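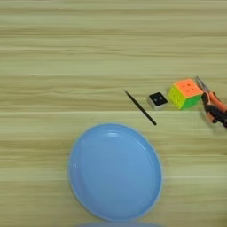 Written rules for work at a shared robot bench were the subject of our project at the Vemside teaching laboratory. The laboratory has a general safety sheet, but it deals with guarding and electrical supply and says very little about how a table should be prepared for a trial. Our draft standard therefore begins with placement. The target, in our trials a light blue plate, is kept empty at the start, and the small items are set out in a loose row beyond it, with the puzzle cube and the pliers towards the right. Hand tools are treated as trial items under the draft and must be entered on the layout sheet like any other item.

## 2. Method

We read the existing sheet together with the operating notes left by the Pemovo project, and marked every instruction that two readers understood differently. There were 39 instructions in all. Those that could not be checked by a person standing at the bench were rewritten or removed. The remainder were tried during ordinary sessions in July, with one student operating and one observing. Tineke Aerts kept the session log, and Jelle Dekker checked the wording against the course regulations.

## 3. Rules for the approach to the target
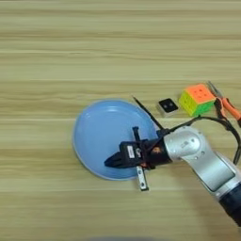 **Nele Geerts**
*Student lead, procedures and documentation*

The approach is the stage at which most of our disagreements arose. With the gripper over the plate, the operator is inclined to watch the fingers only. The draft asks the observer to watch everything else, including the cable, which can pass over items lying on the table. The wording agreed is as follows:

- The operator names the target aloud before the arm is moved.
- The fingers remain closed until the operator has called the approach.
- The observer follows the cable and any part extending from the wrist, and may call a stop at any time.
- No hand enters the working area until the operator has answered "clear".
- An item moved by accident stays where it is until it has been logged.

The last rule was disputed. Unai Bravo argued that it would slow down beginners, and it did lengthen some of the early sessions. We kept it after 2 entries in the log could not be matched to any layout sheet.

## 4. Open points

The draft was submitted to our supervisor, Roos Coppens, on 12/11/20. She has asked for a clearer definition of "working area", which at present means the whole tabletop. Section 6 of the draft, on handover between groups, is unfinished and should not be used. The layout sheet also needs a box for the observer's initials.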